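Yellow Shelves at Nondell

Oana Marinescu has run the stockroom at Nondell for 20 years, and she still does the Sunday check herself. We met her there in November, before the Brekivstead order went out.

"I start with the metal," she said. "If a rail is bent, I want to know before I put weight on it."

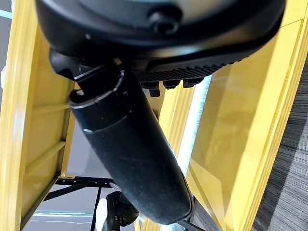

Why yellow

The old racks were gray and hard to see under the lights they had then. Marinescu picked the yellow from a catalog – the order number, 3639, is still taped inside her desk drawer.

"My boss wanted blue," she said. "I told him I was the one who had to look at it all day."

Paint chips get touched up the same week. She keeps a can of the color by the door and won't lend it out.

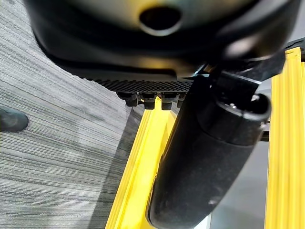
She is stricter about loads. Her limit is 500 pounds a unit, and heavy boxes go low. "People put things where their hands are," she said. "I did it too when I started."

The Limodano parts gave her the most trouble when they first came in, as the cartons were the wrong depth for the racks.
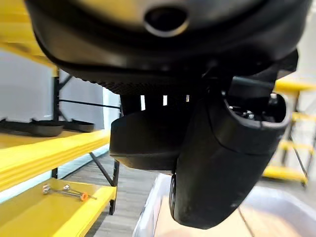 Marinescu doesn't like labels on everything. She uses 2 kinds, one for stock and one for returns, and the rest she remembers. Small pieces can sit out with no box, like the black round ones on the yellow shelf. "Filip is another story," she said of the firm's other line. "Those stay wrapped until they ship."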